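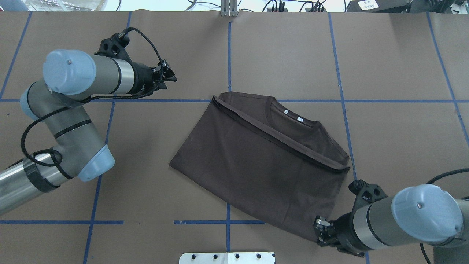 Osvaldo Longo wrote to us that he wanted one place where he could read what happened to a court case after the front pages had moved on, and that he had stopped expecting his daily paper to be it. His letter has stayed on our office wall, and it is a fair account of what we do.

2 min read

Rodalus is a news service that follows political violence and threats against people in public life. We cover attacks, trials, inquiries and changes in security rules. Our reports are read by local newsrooms, law schools, town clerks and anyone else who signs up for the Friday bulletin.

The service began in two rented rooms above a print shop in Iltanano. For the first year we only covered the region. A reader in Minov then asked why we had nothing on the threats against school board members there, and we sent a reporter for a week. She stayed until May and opened our second office — a desk in the back of the old Rosser building, with one phone line.

We now have 24 staff. Most are reporters. Four work on the archive, which holds 2948 case files. Each file gives the charge, the court, the dates of hearings and the outcome, if there has been one. Files stay open until the last appeal is over. The oldest open file has been with us for nine years.

How we work

We do not publish the name of a suspect before a charge is filed. We do not publish home addresses, and we don't link to video of an attack. When early reports disagree on how many shots were fired or who was present, we say that they disagree and wait for the police or the court record. This makes us slow on the first day.

Corrections go at the top of the story with the time they were made. If a case is dropped or a person is cleared, we send that news to everyone who received the original report. Readers can ask for a file to be reviewed, and an editor who did not work on it will answer in writing.

How we are paid for

Subscriptions cover 70 percent of our costs. The rest comes from newsrooms that reprint our court reports and from training days for new reporters. We take no money from political parties, candidates or security firms. There are 34 partner newsrooms at present, and the full list is available from either office.

Visiting and contact

The Iltanano office is open on weekday mornings. The archive can be used in person by appointment — please give us two days so the files can be pulled. The desk in the Rosser building has no public hours, but the phone is answered until six. Tips can be sent by mail to either address, and we do not need your name to look into one.

Page last updated 30/09/2019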